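## 3. Handling and storage of knitwear in the home

### 3.1 Where garments rest between wearings
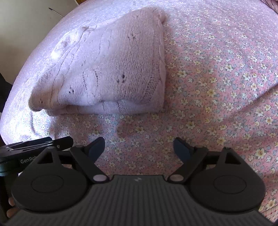

**Figure 1.** A folded cable-knit sweater on a bed, with a floral sheet and a lavender plush blanket.

The households in the Doltunora survey were asked to say where a knitted garment goes between being taken off and being put away. The question was left open, and the answers were coded afterwards by two readers working separately. The bed was the place named most often, ahead of the back of a chair and the top of a chest of drawers. Several respondents named more than one place and explained that the choice depended on the time of day. In the morning the bed was free once it had been made, and in the evening it had to be cleared before anyone could sleep.

The survey ran in 300 households in the Susik and Pakzad districts. Respondents recorded each knitted garment they owned on a separate sheet, up to a planned total of 2,000 sheets. Of these, 1,922 were returned with enough detail to be used. The remainder were mostly missing the storage question, which was printed on the reverse and was easily overlooked. We have not tried to fill in the missing answers.

Earlier work on clothing care has mainly dealt with washing: water temperature, spin speed, the amount of detergent and the number of wearings between washes. The period between washes has had less attention. A sweater may spend many weeks in this state, being worn for a few hours, put down, folded, moved and worn again. Shokri's household notes, which were the starting point for the present survey, suggest that much of the handling a sweater receives takes place then. Shahram Shokri kept these notes in his own home over one winter and wrote down each occasion on which a garment was picked up without being worn. The notes cover a small number of garments and were never meant to stand as a sample, but they gave us the wording for most of the questions.

### 3.2 Folding

We used four headings for the way a garment was left: hung, folded flat, folded loosely and dropped. The line between the last two caused the most disagreement between readers. A garment counted as loosely folded if the person had turned at least one part of it over another on purpose, even where the outline was no longer square. The sweater in Figure 1 was placed under this heading. It is bundled into a rough wedge, wider at one end, with the knit bending over itself in a rounded fold and the ribbed hem running along the bottom.

Cable-knit garments were more often folded loosely than plain ones. Respondents gave two explanations. The first was bulk, as the raised ridges make the fabric thick and it tends to open out again when folded into a small square. The second was a wish to keep the cables from being pressed flat. A few people kept these garments at the top of a pile for the same reason, or gave them a shelf of their own.

Hanging was rare for heavy knitwear in both districts. Those who did hang it generally used a padded hanger or folded the garment over the bar. Older respondents were more likely to say that they had been taught never to hang a sweater by the shoulders, and some recalled the person who had taught them.

### 3.3 Marks and holes

The sheet asked respondents to look over each garment in daylight and note any mark, hole or thin place. They were not asked to decide on the cause. In pale yarn a small hole and a small stain can look much the same, particularly where the fabric below is dark. The sweater in Figure 1 has clusters of small dark marks on its lower left face and near the centre-right, and these could be either. From the picture alone we would not separate the two, and the entry for such garments was coded simply as "marked".

Marked garments stayed in use more often than we had expected. Many were described as being for the house only, a category that respondents brought up without being asked. A garment of this kind is worn over nightclothes or while cooking, and it is less likely to be put away in a drawer. It moves between the bed, the chair and the wearer, sometimes for a whole season. In Pakzad the local word for such clothes also covers slippers and old blankets.

### 3.4 Bedding as a resting surface

Where the bed was named as the resting place, a follow-up question asked what lay directly under the garment. Sheets, quilts and plush or fleecy blankets were all mentioned. Some respondents avoided putting a knitted garment on fleece and said that it picked up fluff. Others made no distinction and put the garment wherever there was room. The answers did not differ clearly between the two districts, and we make no further use of them except in the discussion of lint in Section 5, where they are read alongside the Burnine laundry diaries.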